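We use cookies to remember your preferences and count visits. Accept all | Manage settings

Filed under: Bench Notes / Visits and Demos

2025-12-25

Yes, I know what the date is. The house is asleep after lunch and I've got a cup of tea and a notebook full of scrawl from the Seslow open day, and if I don't type it up now it'll go the way of the notes from the last one (lost, then found, then unreadable). So this is for me, and for whoever on our side ends up building the new bench in the new year. Skip to the tape bit if that's you.

Seslow opens its manipulation lab once a year, in the quiet stretch of December after the students clear out, and this year the theme was tabletop work. I got there early, the only sensible thing to do with their parking, and got a badge, a biscuit and a program with the rooms in the wrong order. They cap it at 60 visitors and I'd say they got all of them. Lots of kids! More than I expected, and they asked better questions than we did.

Three stops worth writing down: the Mastholm talk, the block bench, and the Bisht corner. The rest was posters.

First, Mastholm. They make the scheduling software Seslow runs on top of its arms, and they gave a short talk in the seminar room that was mostly about what happens when two arms want the same bit of air. I went in expecting a sales pitch and it was a bit of one, but the middle was good. Their line is that you give each arm a booking on a region of the table, and the other arm waits outside until the booking's released. Simple as anything. We've been trying to do it with continuous distance checks and it's been a misery, all that stopping and starting. I've written BOOKINGS in capitals and underlined it twice. Someone asked what happens if an arm faults while it's holding a booking, and the speaker said the region stays locked until a person clears it. Fine by me. I'd want that anyway.

Then down the corridor to the block bench, the one I'd really come for.

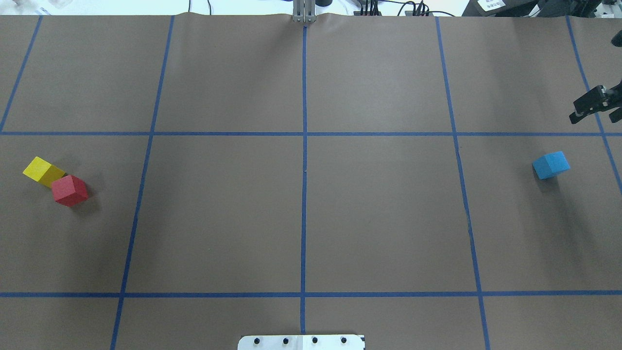 The block task is dead plain: pick up a foam cube, put it in the cell you've been told to, repeat, with one or both arms. We've run more or less the same thing at home on bare benchtop and I've always thought of the surface as an afterthought. I don't any more. They've covered the whole table in brown kraft paper and laid blue painter's tape over it in a grid, and that's the entire fixture. Red and yellow were touching over on the left, the blue one was way out on its own on the right with a gripper hanging over it, and I could have told you from the doorway which cell each of them was in. Compare that with our setup, where you need the overlay up on the monitor to know anything at all. The paper cuts the glare too. Our white laminate throws every ceiling light straight back at the camera and we've spent weeks fiddling with exposure to get round it. A roll of paper! I felt a bit silly.

I asked how often they change it. The answer was whenever it gets scruffy, and that they've stopped being precious about it because the tape lines get re-measured from the camera each time anyway. The grid is there for the people as much as for the software. Visitors pick a cell, the operator types it in, off it goes. One small girl wanted the yellow cube put "in the one where it's lonely" and the operator, to his great credit, worked out what she meant and typed it in without a flicker.

A few things I scribbled at the bench, in no order:

- Foam cubes are great for an open day. Drop one and it's a non-event. We use timber ones and every drop sounds like a gunshot, so everyone jumps and then the visitors think something's gone wrong. Get foam.

- Touching cubes are the hard case. They talked about this for ages. If two cubes are snug together you've got to find a pair of faces with room for the fingers on both sides, and on a rotated pair that might leave you one approach only. Their planner ranks the approaches and if none is good it gives the cube a nudge first and looks again. We don't do the nudge. We just fail and complain. I reckon it's a couple of days' work to add and it'd fix half our misses.

- Mastholm's booking regions are NOT the tape cells, by the way. I'd assumed so and had to be put right. The regions are bigger and overlap the cells however they like. Worth remembering before someone on our team (me) draws a tidy diagram with the two matched up.

- They log every attempt, good or bad, including the ones from open days. They're up to nearly 300 from visitors alone over the years, and reckon visitor instructions are the most useful in the pile, precisely for things like "the lonely one".

- The speed was turned well down for the public. I'd have liked to see it at working pace but fair enough.

I stayed through a whole round of the demo and then sort of hung about for the next one as well, pretending to read a poster. The thing I wanted to see was the handover, where one arm leaves a cube in a shared cell and the other collects it. You can watch the booking system doing its job once you know it's there. One arm pulls back out over its own side, there's a little pause, and in goes the other. The pause is longer than I'd accept on a production line but it's very readable, and standing there I never once got that tight feeling I get watching ours.

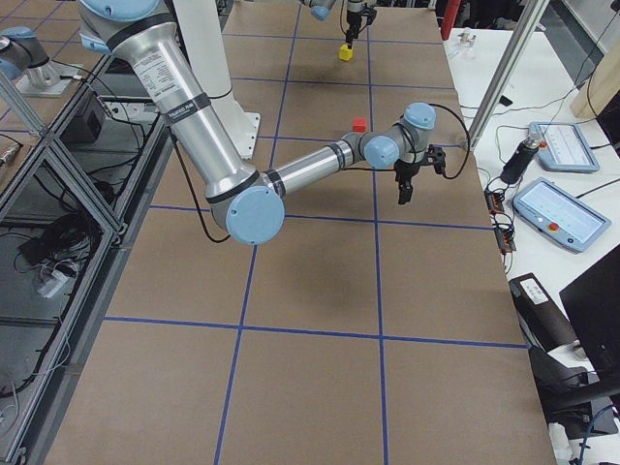

Also asked the boring questions, since boring questions are what our build keeps tripping over. How do you start the day? Both arms get jogged by hand to a home pose, one at a time, and a cube is placed in a known cell and picked with each arm in turn. If either pick is off they recalibrate, and if both are fine they get on with it. The whole check takes seven minutes with somebody who knows the drill. Ours takes as long as it takes me to lose my temper. I've copied their order of operations onto the card at the back of this notebook and I'd like us to try it word for word before we start improving it (you know who you are).

How do you train a new person? You watch for a session, you run the checks with someone next to you for a session, and after that you run an open day. I thought they were joking about the last part. They weren't. The idea is that if you can keep your head with a crowd of kids shouting cell names at you, an ordinary afternoon is a doddle.

What would you change? Cable runs. Everyone says cable runs. I've never been to a lab where the answer was anything else, ours included, and I've no wisdom to add except that we should draw ours before we mount a single thing. Last time we mounted first and I'm still finding zip ties.

Lunch was sausage rolls in the foyer. Good ones. I had a long natter with a couple of people from a packing outfit who'd come looking for something to lift soft pouches and were disappointed by all the cubes, and I tried to explain that cubes are where you begin, and they were polite about it. I sort of see their side. If you come in from a real job wanting to know can it pick up my thing, a foam block in a square of tape doesn't look like much. Seslow could've had one messy object out somewhere, just to show willing. I put that on the feedback form.

After lunch, the Bisht corner. Bisht is their in-house project on telling a machine what to do in ordinary speech, and it was parked in a side room with a microphone and a queue. I waited 23 minutes, then had my turn and asked it to "put the red one next to whichever's closest" and it asked me back whether I meant closest to the red one or closest to me. Excellent question! I hadn't decided. It's all simulated at this stage, screen only, no arm attached, and it fell over when two people talked at once, but the asking-back is the best idea I saw all day and I'd love to steal it. Our command parser just picks a meaning and charges ahead.

Rerel was down on the program too, the mobile base project, but the room was shut by the time I found it. Somebody at the desk said it'd be in the autumn showcase. Next time I'll go there first.

So, for us, things I'm going to push for at the first meeting back:

Paper and tape on the bench straight away, before we buy any fancy matte surface. Cheap, and if I'm wrong we peel it up.

Foam cubes. I'll get them myself if there's no budget line for it.

The nudge. I'd like to pair up with someone on this, my grasp code is a bit of a swamp and a second set of eyes would help.

Have a proper look at bookings. Not necessarily Mastholm's, I don't know what a licence costs and I forgot to ask (sorry). The basic idea we could knock together ourselves for two arms and see how it feels.

Morning check, their order, on a laminated card, cable-tied to the bench so it can't wander off.

One loose end. I've got a note here that says "ask re: gripper opening before approach" with a big arrow pointing at nothing. I think it was about whether they open to a set width for every cube or measure first. I've emailed to ask and will add the answer under this when I hear, probably not till everyone's back at work. The tea's gone cold and somebody's up and looking for the pavlova, so that's me done for today.

Related entries
Why our bench camera hates the ceiling lights
Timber cubes, foam cubes, and the noise complaint
Two arms, one table: the distance check saga, part 2
Seslow open day, last year's notes (what survived)
Zip ties found this month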